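Print this page
E-mail this to a friend

Review: the Flirkow hand-held gripper kit, after two months of folding laundry

I've been meaning to write this one up since December, when the Flirkow kit landed on my desk, and I kept putting it off because I wanted enough hours on it to have real opinions. Well, I have opinions now!

If you don't follow this stuff, the idea is pretty simple. You want a robot to learn a chore, so you need lots of recordings of the chore being done. The old way is to drive the robot arm yourself by remote control, which is slow and makes your shoulders ache. The newer way is to take the gripper off the robot, put it in a person's hand, and let the person do the chore. Markers on the gripper and a camera on your head give the software what it needs to work out where your hands went, and later the robot tries to copy you. The Flirkow kit is 2 grippers, a head camera with a strap, a charging dock and a license for their tracking software. We bought it to try out the Gashaw method, which is a training recipe for soft things like clothes and towels. More on that in a minute.

First the grippers themselves. They're light, and I mean that as high praise. I had the old Jidov pair before these and I'd be rubbing my wrists after half an hour. With these I've gone a whole afternoon. The squeeze is smooth, with a little bit of spring near the end of the travel, and you quickly learn how much pressure it takes to keep hold of thin cloth without bunching it up. My one complaint is the finger pads. They're great on cotton and kind of hopeless on slippery fabric until you've broken them in. I wiped mine down with rubbing alcohol a few times and they got better. Flirkow should really say that in the manual - the manual says nothing about it.

Setup took me an evening. The printed guide is fine up to the camera calibration page and then it turns into soup. You have to hold each marker cube up in front of your face and rotate it slowly while a bar fills up, and if you go too fast the bar empties again and doesn't tell you why. I said some words. Once it's done, though, it stays done, and I've only had to repeat it after I dropped the left gripper on the kitchen tile (my fault, and it survived without a crack, so points for that).

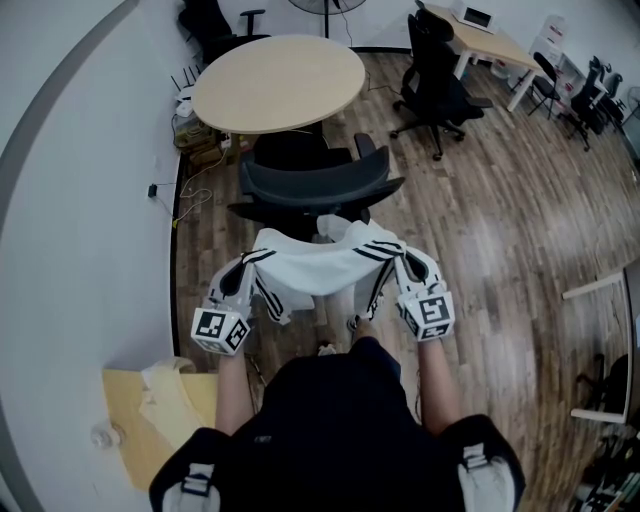

Tracking is where this kit earns its price. With the Jidov pair I lost a hand every time cloth flopped over the markers, and with clothes that's pretty much all the time. Flirkow put the cubes low on the grippers, so when you've got a track top pinched at two corners and the sleeves are hanging down, there's still a good chance the camera can see a marker on each hand. That hold is the one I use most as a starting pose, by the way. Striped sleeves are handy too, at least for me, when I'm going back over recordings and trying to tell a sleeve from the body of the garment. On a plain top I sometimes have to play the same bit over and over before I'm sure which part I was holding.

It does still lose you if you bring your hands right in against your chest, or if you turn and reach way off to one side. The software marks those stretches in orange and you can cut them out. It works okay, but I wish it would beep at me while I'm recording so I'd know to start over right then.

Now, the Gashaw method. The claim that got me interested is that you don't need a mountain of recordings if you label the grasp points, meaning the moment each hand takes hold and the moment it lets go. So instead of the robot learning from one long smear of motion, it learns from short pieces that start and end with a grip. I recorded 80 folds for my test, all jackets and tops, and trained it both ways on the same recordings. Without the labels our robot got a jacket folded once in 6 tries. With the labels it managed 4 out of 6. That's a tiny test and I wouldn't hang anything on it, but I was standing there grinning like a fool on the fourth one!

Where it still falls down is collars. Anything that bunches up at the neck seems to confuse it, and the two failures both came from the robot grabbing a fold of collar when it wanted a shoulder. I tried recording slower around the collar and I think that helped a bit, but I ran out of patience before I had enough to compare properly.

Labeling is dull work, no way around it. The software guesses the grasp points for you from the squeeze sensor and gets most of them, then you go through and nudge the rest. Put some music on.

A few odds and ends. Battery life is fine. The head strap is scratchy and I swapped it for one off an old headlamp. The export tool only writes one file format, so if you use something like the Daretbridge trainer you'll need their converter, and the converter chokes on file names with spaces in them. Ask me how long that took to figure out.

Would I buy it again? For cloth, yes, and I'd sell the Jidov pair to do it. If all you're teaching is picking up blocks and cups, the cheaper grippers will do you fine and you can spend the difference on a softer head strap.

Posted 8 February 2020

Print this page
E-mail this to a friend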